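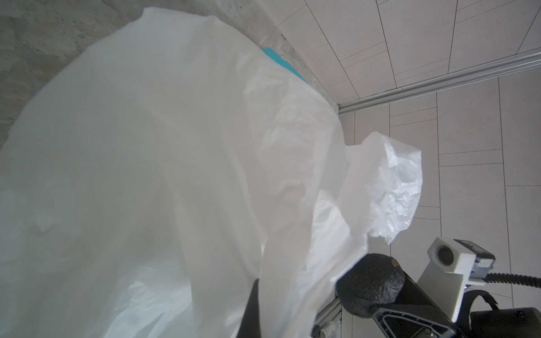
Unit 10. Material ecocriticism asks how a text treats matter that has no voice or plan. The set reading is Mogensen, chapter 2, on waste in the postwar novel. Her term "slack objects" covers things with no fixed outline - a crumpled sheet of milky white plastic, folded over on itself, is a fair case. Note where the narrator gives such an object a verb of its own.

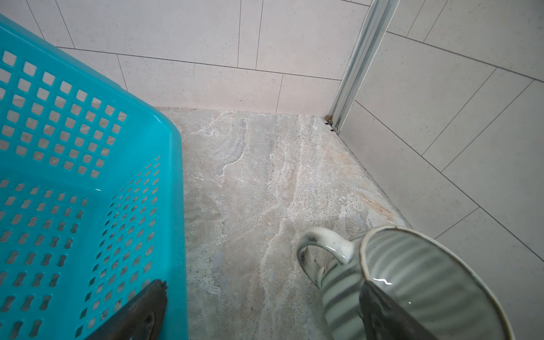 Yip objects that the verb test is too loose, as it would also admit weather and machines. His reply to Mogensen (p. 106) limits the term to discarded goods.

For April: read both, then mark each active verb with a nonhuman subject in the opening of Dranach. Bring 14 lines of close reading. Course code 2410 goes on all work.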